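设备采购及预算会议纪要
2020年5月17日

出席：Augustina Bonsu（主持）、Khalil Farah（记录），Girano项目组及机房运维各一人
缺席：财务。会议因此进行得十分顺利。

一、上次纪要
无异议通过。上次纪要里的待办事项也无异议地一件没办，顺延。

二、双臂工作站
Khalil汇报仿真进展。右臂已能伸到机架正面，夹爪指尖碰到服务器第三列托架的下半部分；左臂折在一边。Augustina问，左臂不干活为什么也要付钱。Khalil答，供应商Motaung只按双臂成套报价，拆开买单价更高。Augustina请他把这句话原样写进纪要，已写。
运维提出，实机台面要给机架底板留足位置，别等货到了再锯。
决议：先采购2套，不是原申请的3套。付款节点请Motaung重新报。

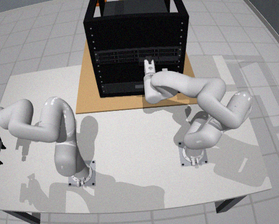 三、柜体抽屉测试
Civis方案需要开抽屉取备件。仿真里的白色柜子，抽屉把手是横着的白色方条，装在深色凹口里，夹爪要凑到很近才够得着。项目组想另购一批窄型指尖，共30副。Augustina问为何是30，项目组说整数好批。改为先试用样品，试完再谈数量。
实体柜向Bulidbridge询价，凹口尺寸须写进询价单。上回没写，收到的柜子没有凹口，也没有把手，现在存放会议资料。

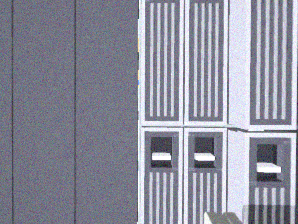 四、仿真机时
剩余不到300小时，按目前用法撑不到12月。Khalil建议追加，Augustina建议夜里别忘了关任务。两项建议均获采纳，追加部分待财务出席时再议。

五、待办
Khalil：Motaung新报价，Bulidbridge询价单。
Augustina：找财务。
项目组：指尖样品，机时使用明细。

下次会议时间另行通知，会议室照旧要抢。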